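オミンスカ、配送ロボ部門の新責任者に聞く 「訴訟の話は弁護士に、道の話は私に」

オミンスカ（Ominska）が自動配送車の部門トップを入れ替えた。後任はシャンティ・ハウラダー（Shanthi Howlader）氏。前職は部品メーカーのセビネ（Sevine）で、ブレーキ制御の開発を8年やっていた人だ。土曜の朝、本社の食堂で一時間ほど話を聞いた。コーヒーは出たが砂糖がない。以下、そのメモから。

まず、なぜこの時期なのか。オミンスカは競合のウタム（Utham）と、地図データの扱いをめぐって係争中。前任者は3月に退いた。

「タイミングは選べませんでした。声がかかったのが冬で、返事をしたのが3月。裁判のことは新聞で読んでいた程度です。入ってから資料を渡されて、厚さに驚きました」

中身については話せない、と最初に釘を刺された。同席した広報も二度うなずく。ではウタムに対して個人的な感情は、と聞くと少し笑う。

「元同僚が何人もいますよ。先月も食事をしました。仕事の話は一切なし、子どもの学校の話ばかり。業界が狭いので、そうしないと誰とも会えなくなります」

配送車の話に移る。いま公道を走っているのは20台。すべて小型で、人は乗らない。荷室の温度管理つきが半分、残りは常温。走るのは住宅地と、川沿いの倉庫街。

台数を増やす予定は。

「今年は増やしません。そこは社内でもだいぶ揉めました。営業は増やしたい、当然です。でも20台のうち、雨の夜に安心して出せるのが何台かと聞いたら、誰も同じ数字を言わなかった。まずそこを揃えます」

雨の夜。この言葉が取材中に何度も出てきた。路面の白線が街灯を反射して、センサーが線を見失う。水たまりを段差と誤認して止まる。止まること自体は安全側の動作だが、後ろに車が詰まる。

「止まれば安全、というのは作る側の理屈なんです。後ろで待つ運転手さんには関係ない。クラクションを鳴らされて、追い越しで対向車線に出る。そのほうがよほど危ない。だから止まり方を直しています。どこに寄って、どのくらいの減速で、ランプをいつ点けるか。地味な仕事です」

ブレーキ屋の発想ですね、と言うと「そうかもしれない」。セビネ時代は、ペダルを踏んだ感触の調整だけで冬をひとつ潰したことがあるという。踏む人がいない車に来て、感触という言葉の意味が変わった。今は荷物が相手。卵、鉢植え、それからスープ。スープのこぼれ方で制動の荒さがわかるそうで、テスト走行には必ず積む。具なし、蓋はゆるめ。本人の指定だ。

チームについて。部門の技術面を見るのはワイキット・ツァオ（Wai-kit Tsao）氏。創業期からの社員で、前任者とも長かった。外から来た上司をどう見ているのか。途中から席に加わってもらった。

「最初の週に、全車のブレーキの記録を出してくれと言われました。全部です。約3000時間ぶん。冗談かと思って要約を持っていったら、要約は要らないと返された」（ツァオ氏）

読んだんですか、全部。

「読みました。飛ばしたところもあります」とハウラダー氏。ツァオ氏が横から「あまり飛ばしてないです、質問が来たので」。質問は表計算のファイルで届き、行が多すぎて印刷を諦めたとのこと。二人の間に妙な緊張はない。ただしツァオ氏、前任者の名前が出るときだけ声が小さくなる。聞き返したが、そこは流された。

オミンスカは先月、地図の供給元をチャン（Chung）に切り替えると発表した。訴訟への備えかという見方が多い。ハウラダー氏は否定も肯定もせず。

「私が言えるのは更新の頻度です。以前の地図は工事の反映が遅かった。道が片側通行になっているのに、車は知らない。現場のオペレーターが毎朝手で直していたんです。それを続けるのは無理でした」

切り替えは2段階。先に倉庫街、それから住宅地。住宅地が後なのは路上駐車が多く、地図より現場の目のほうが頼りになるからだとツァオ氏が補足する。チャンの地図にも癖はあって、私道と公道の境目が甘い。マンションの駐車場を抜け道だと思い込んだ車が一台、ゲートの前で四十分待った。住人が管理会社に電話し、管理会社がオミンスカに電話し、オミンスカがチャンに電話した。

「菓子折りを持って行きました。私が」とツァオ氏。

遠隔監視の体制も聞いた。これまでは一人で五台を見ていた。ハウラダー氏が来てから四台に減らしている。当然コストは上がる。経営陣の反応は。

「嫌な顔はされました。でも監視員の席に一晩座ってみてください、と言ったんです。社長が本当に座りました。途中で寝そうになっていましたが、翌日に承認が下りました」

この話は広報が止めるかと思ったが、止めなかった。

前任者が掲げていた「全域無人」の目標は、引っ込めたわけではない、という。ただ社内の資料から期限が消えた。投資家にはどう説明するのか。ここは歯切れが悪い。「説明の場は別にあるので」とだけ。株主向けの説明会は夏前の予定で、筆者も申し込むつもりだ。席が取れればだが。

自治体との関係についても少し。川沿いの区間は夜十時以降の走行が認められていない。騒音の苦情があったため。電動だから静かだろうと思うが、うるさいのは荷室の扉らしい。閉まるときの電子音が二階の寝室に響くと。音量を下げたら今度は、閉まったかどうかわからないという声が受取側から来た。いま三種類の音を試している。聞かせてもらったが、正直、違いがよくわらかない。ツァオ氏は二番目を推し、ハウラダー氏は全部やめて光にしたい。決着はついていない。

最後に、訴訟で負けたら部門はどうなるのか。広報が時計を見た。

「弁護士に聞いてください。道の話なら、いくらでもしますから」

そのまま駐車場まで歩きながら、交差点の右折の話を十五分。録音は切ってしまっていたので、ここには書けない。もったいないことをした。次は秋、雨の夜の走行に同乗、ではなく後続車から見せてもらう約束になっている。スープも積むそうだ。

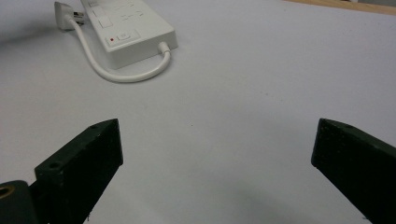 追記。掲載前の確認で、ツァオ氏から一点訂正があった。監視員の席に社長が座ったのは一晩ではなく、夜十一時から明け方の四時まで。ハウラダー氏は「それは一晩でしょう」と返信していた。両論併記としておく。扉の音については、確認の時点でもまだ三種類のまま。説明会の申し込みは済ませた。返事待ち。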